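**Thread: satin in with the regular whites – how are you all handling this?**

**mudixmama**
Okay, laundry people, I need opinions. I've been trying to get down to one basket for the whole white load, satin included, and I keep going back and forth on it. Satin on top of the cottons, the little pink thing wherever it lands, all of it headed for the same wash. Am I going to regret this? 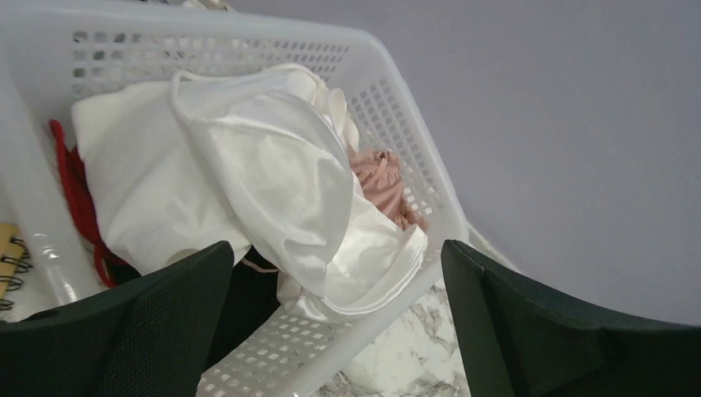

White basket, white laundry, one bit of pink – same in both.
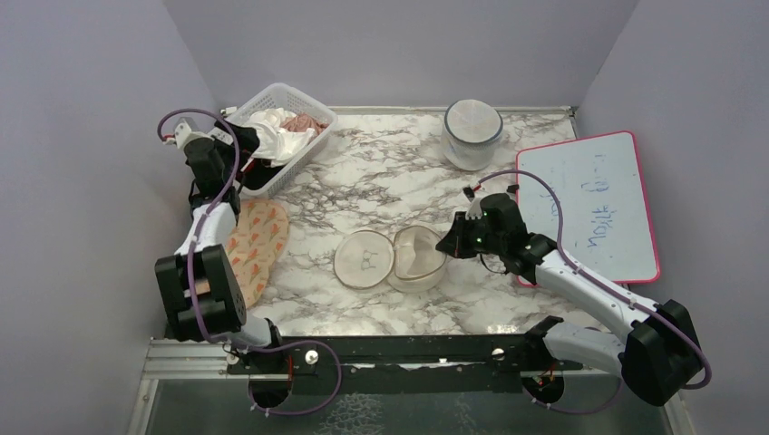
**drilter_722**
Pull the pink. I don't care how pale it is. I had a blush camisole that went through the wash for two years without a problem, and then one warm cycle later I owned a set of blush pillowcases. They weren't even a nice blush, they were kind of a Band-Aid color.

**mudixmama**
Noooo. Okay, but I wash cold! Everything cold, always. Does that still count as risky?

**drilter_722**
Less risky. Still wouldn't.

**rernlow_laundry_nerd**
I'm going to disagree a little. Pale pink that's been washed a bunch of times on cold is pretty much done bleeding. Wet a corner, press it hard against a white rag and leave it for an hour. If the rag stays white, toss it in and stop worrying. The satin is the part I'd be fussing over. What is it, polyester or silk? Check the tag before anything else.

**mudixmama**
Polyester! Tag says machine wash gentle, no tumble dry. I got it at the Mathebula outlet, so it wasn't exactly an heirloom purchase.

**rernlow_laundry_nerd**
Then you're fine with a mesh bag and a slow spin. Turn it inside out. Zippers and hooks in the same load are what snag it, a plain cotton tee won't do much.

**slowspin**
Mine pilled from towels though, so I'd say it depends what you mean by cotton. Tees, sure. Towels, never again. I also run mine with half the detergent because the shine went dull on my last one – I'm convinced that was soap buildup, but my sister says I ironed it too hot, so who knows.

**drilter_722**
You ironed it too hot.

**slowspin**
Rude (but possibly).

**mudixmama**
Next question while I've got you all. Do you leave satin heaped in the basket until wash day or do you fold it? Mine gets creased and some of those creases survive the wash.

**rernlow_laundry_nerd**
Hang it on a hook on the back of the door and drop it in last. Creases that sit for 3 days are a pain to get out of polyester.

**porchline**
I fold. Loose fold, on top, nothing over it. And I like a basket with holes in the sides for this, my old solid one made everything smell like a basement. I switched to a Rernlow one and the smell went away in a week or so.

**drilter_722**
Folding dirty laundry is where I get off the bus.

**porchline**
It takes ten seconds!

**slowspin**
What spin is everybody using, by the way? My old Mudix only has slow and "up to 2,000" and I'm scared of the second one.

**rernlow_laundry_nerd**
Slow. For satin, always slow. Then roll it in a dry towel and hang it in the shade.

**mudixmama**
All right, rag test on the pink tonight, satin goes in a mesh bag, towels get their own load. I'm still not folding dirty clothes, sorry porchline. Does anyone have a mesh bag with a zipper that doesn't pop open halfway through the cycle?

**porchline**
Put a safety pin through the zipper pull. Mine's been pinned since November.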